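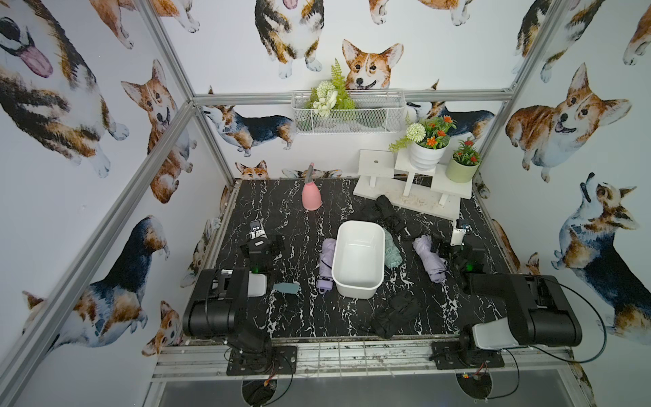
Two arms, folded umbrellas, one white tub.

I have been putting off the finger comparison for a while, mostly out of laziness about swapping hardware on both sides. The short version is that the finger geometry mattered less than I expected and the wrist camera angle mattered more. The long version follows, with the usual warning that this is one cell and one class of object.

The task is simple to state. Pick up a folded compact umbrella from the table, lift it clear, place it in the tub. Folded umbrellas are a decent test object. The canopy is soft and changes shape under load, the shaft inside is rigid, and the handle is a hard block that often wants to leave the grasp before the rest does. The straps are a separate nuisance. A loose strap can catch on a fingertip and drag the whole bundle sideways on release, and in the depth data it tends to vanish.

Two finger sets were tested. The Arken set is a flat-faced finger with a thin rubber skin. The Cloltero set has shallow ridges cut across the contact face and is slightly wider at the tip. Both go on the same parallel gripper with the same screws, and the swap takes 7 minutes an arm if you have the right hex key on the bench and don't drop anything. Skadiven is the controller I settled on last winter. I left its force limit alone for the whole comparison, so any difference should come from the fingers and the grasp point.

Each set got 19 attempts per arm, with a mix of poses: lying parallel to the front rail, lying diagonal, and bunched up with the canopy half loose. The policy was the same checkpoint throughout. I reset by hand between attempts and did not try to reproduce poses exactly.

On the right arm, the flat fingers dropped 5 of their 19. The ridged ones dropped fewer when the grasp landed on the middle of the bundle and more when it landed near the handle. Ridges hold fabric well, and fabric is the part that slides over the shaft. You end up with a firm grip on the canopy and an umbrella rotating slowly inside it. The flat finger slips earlier, but it slips in a way the controller can detect and correct.

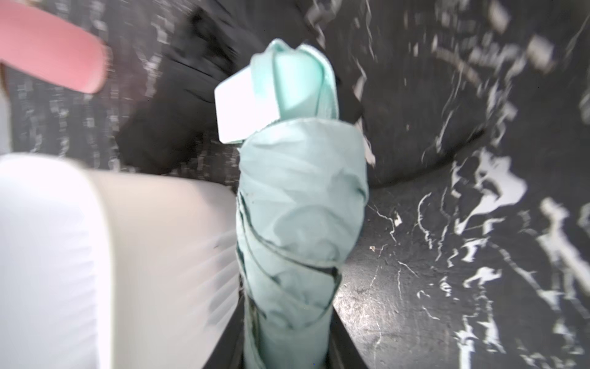 The left arm gave the same ordering with a smaller gap. I would not read anything into the size of it. The left gripper has more play in one finger than the right, and I have shimmed it twice already.

Release was the other difference. Flat fingers let go cleanly. The ridged set held on to the strap in two attempts, and both times the umbrella came back out of the tub on the retract. I added a short opening dwell before the retract and that fixed it at the cost of cycle time. If you run Skadiven, the parameter is under motion, not under gripper, where I spent a long time looking for it.

Then there is the camera. I had the wrist module tilted 11 degrees further down than the mounting guide suggests, left over from an earlier job with small parts. At that tilt the fingertips are nicely centered, but during approach you lose most of the table ahead of you and the policy commits to a grasp point early. Setting it back to the suggested angle recovered more failures than either finger set did. Motion blur got a little worse at the new angle. A shorter exposure would help, and the lights in the cell are bright enough to allow it, but I haven't tried.
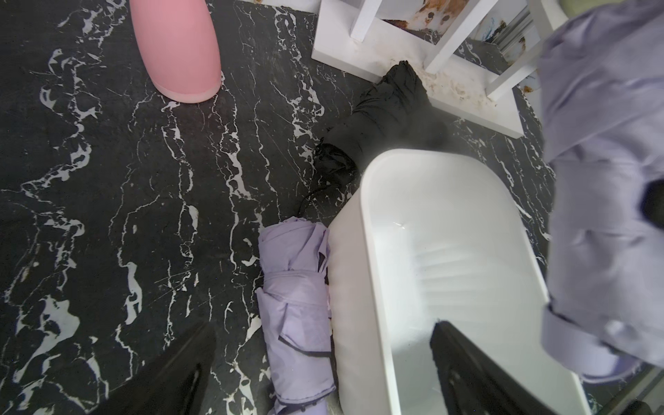

Cáceres, May

Follow-up after some more runs with the corrected camera angle.

Dark umbrellas are still the weak case. Black fabric on black marble pattern gives the detector very little edge to work with, and the white veins in the tabletop get picked up as fold lines. The lavender and mint ones are easy by comparison. I tried raising the gain on the wrist camera and it blew out the tub, whose inside is glossy, so that change has been reverted.

The flat Arken fingers are staying on both arms for now. The Cloltero set goes in the drawer until I have something stiffer to pick up, where I think the ridges would earn their keep. I may also try one flat and one ridged finger on the same gripper. I have seen it suggested and can't think of a mechanical argument against it, apart from calibration - the two fingers differ in thickness, so the closing center would shift and the offset would need to be entered by hand on each arm.

Force limit sweep next. Same umbrellas, same tub.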